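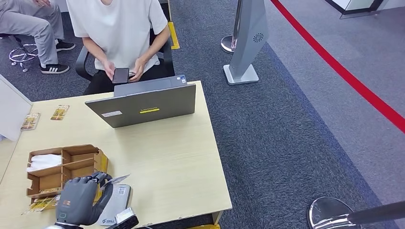
第5章　把持装置を比較する

この章で学ぶこと
・把持の成功をどう定義するか
・対象物と置き方の選び方
・試行の記録と、失敗の分類
・成功率を読むときの注意

前提とする知識
第2章（接触と摩擦）、第4章（手先座標系と手先カメラの校正）

5.1　はじめに

机の上に平らに置かれた一枚のカードを拾う。人間なら、爪を縁にかけるか、指の腹で机の端まで滑らせてからつまむ。どちらの方法も机との接触を利用している。ロボットハンドに同じことをさせると、カードの厚みが指先の位置決め誤差より小さいことが多く、上から指を閉じるだけでは机をこすって終わる。

前章までは、手先を目標の位置と姿勢へ運ぶことを扱った。本章では、運んだ先で物をつかむ装置、すなわちグリッパと多指ハンドを取り上げ、二つ以上の装置を同じ条件で比べる方法を述べる。力学の新しい式はほとんど出てこない。代わりに、試験の計画と記録の取り方に紙数を割く。

把持装置の性能表には、把持力、可搬質量、開閉時間、指の可動範囲などが並ぶ。これらは選定の出発点になるが、ある作業ができるかどうかを直接には教えてくれない。把持力の大きい平行グリッパが薄いカードを一度も拾えず、力の弱い多指ハンドが拾えることもある。箱を運ぶ作業では、その順位が逆になりうる。

5.2　比較の例

本章を通して使う例を先に示しておく。比較するのは次の二つの装置である。

装置A　Latuheru　平行二指グリッパ、指先はゴム被覆
装置B　Prastadex　多指ハンド、能動関節16

アームには両方ともJavanceの同じ機体を使い、制御周期と手先速度の上限をそろえた。試験を計画したのはPrura研究室のTirta Nguiで、本章の記録用紙もNguiの作成したものに基づく。

対象物は9種類とした。カード、封筒、名刺入れ、ペン、紙コップ、布、小箱、ケーブルの束、マグカップである。厚み、硬さ、表面の滑りやすさが偏らないように選んである。机は木目調の天板のものを一台に決め、試験の途中で替えなかった。天板の摩擦は、薄い物を滑らせてつかむ動作の結果に大きく影響する。

操作は遠隔操作とし、操作者は毎回同じ開始姿勢から動作を始める。自律動作による比較は5.6節で扱う。

5.3　成功の定義

「つかめた」という判定は、観察者によって食い違う。カードの片側が机から浮いた時点で成功とする人もいれば、完全に持ち上がるまで認めない人もいる。そこで、試験を始める前に判定の段階を文章で決めておく。例では次の四段階を用いた。

段階0　指が対象物に触れない
段階1　接触したが、机から離れた部分がない
段階2　一部が机から離れた
段階3　全体が机から離れ、指定した高さで静止した

報告に使う成功率は段階3の割合とする。ただし記録には四段階をすべて残す。段階1と段階2の区別は、後で失敗の原因を調べるときに役立つ。途中で定義を変えたくなった場合は、それまでの試行を新しい定義で判定し直せるかを確かめる。映像が残っていなければ、初めからやり直すことになる。

判定は静止画一枚では行わない。ある瞬間に対象物が指の間にあっても、次の瞬間に滑り落ちることがあるためである。手先カメラと固定カメラの映像を、同じ時刻の基準で保存しておくとよい。

5.4　数字の読み方

装置Bでカードを拾う試行を70回行い、段階3に達したのは49回であった。成功率は0.7となる。この値だけを見て装置Bのカードに対する性能を0.7と書くのは早い。少なくとも次の点を確認する。

第一に、試行の順序である。操作者は試験の間に上達する。装置Aの試行をすべて終えてから装置Bに移ると、上達の分が装置Bに加算される。例では装置の順序を日ごとに入れ替えた。

第二に、置き方である。カードを常に机の縁の近くに置けば、縁から押し出す方法が使える。机の中央では使えない。位置と向きはあらかじめ乱数で決め、その表を記録に添付する。

第三に、失敗の内訳である。滑り、位置ずれ、指どうしの干渉、操作者の誤りを分けて数える。操作者の誤りを試行から除く場合は、除いた回数も報告する。

照明、通信の遅れ、指先の汚れも結果を変える。すべてを一定に保つことは難しいので、変わりうる条件を記録用紙の上段に並べ、開始時と終了時に書き込む。指先のゴムは使ううちに滑りやすくなる。清掃の間隔も条件の一つとして扱う。

予備課題

1　身の回りの机に名刺大のカードを置き、親指と人差し指だけで拾う。指がカードと机のそれぞれにどの順で触れたかを書き出せ。
2　同じ動作を、厚手の手袋をはめて繰り返せ。動作の順序に変化があれば記せ。
3　5.3節の四段階を布に適用したとき、判定に迷う場合を二つ挙げ、定義の文を修正せよ。
4　装置Aと装置Bの比較で、操作者を二人に増やす。試行の順序表を作成せよ。

課題3の修正案は5.5節の演習で再び用いるので、手元に残しておくこと。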